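Wall Panels and Counter Surfaces: Gallery

Dec 7, 2018

Finish samples from the Laditz workroom, grouped by surface. Panels were papered and mounted by Gregor Skinner; the counter was set by Welington Camargo. Click a heading for the full notes.

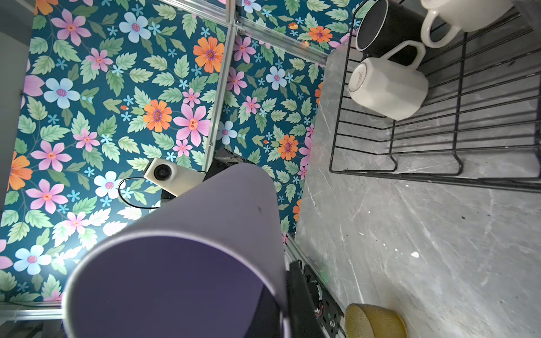
Floral panel, teal ground

Deep teal wallpaper with large pink flowers, orange centers, and sage and mint leaves. The panels sit between aluminum rails. Paste was rested 26 minutes before hanging — the paper is heavy and curls if rushed.

Counter, grey marble

White and light grey veining. Sealed with 2 coats, second coat applied the next morning. Small marks on the surface are left as they are; polishing them out changes the sheen over a wider area than the mark itself.

Cup, light violet

Matte outside, deeper purple inside. Kept on hand as a color check against the paper. The violet holds up well beside the teal and the pale blue flowers.

Rails

Cut to 466 mm for the short runs. Ends are deburred by hand and fitted dry before fixing. Screws at 300 mm centers on the long runs, closer at corners.

Care

Wipe the paper with a barely damp cloth. No abrasive pads on the rails — they scratch and the scratches catch grease. Use a neutral cleaner on the stone.

Recent galleries
Diltarberg hallway, striped paper
Bahrami tile splashback
Lemby shelving, painted edges
Drawer fronts, December batch

Contact | © 2018 Laditz | Back to top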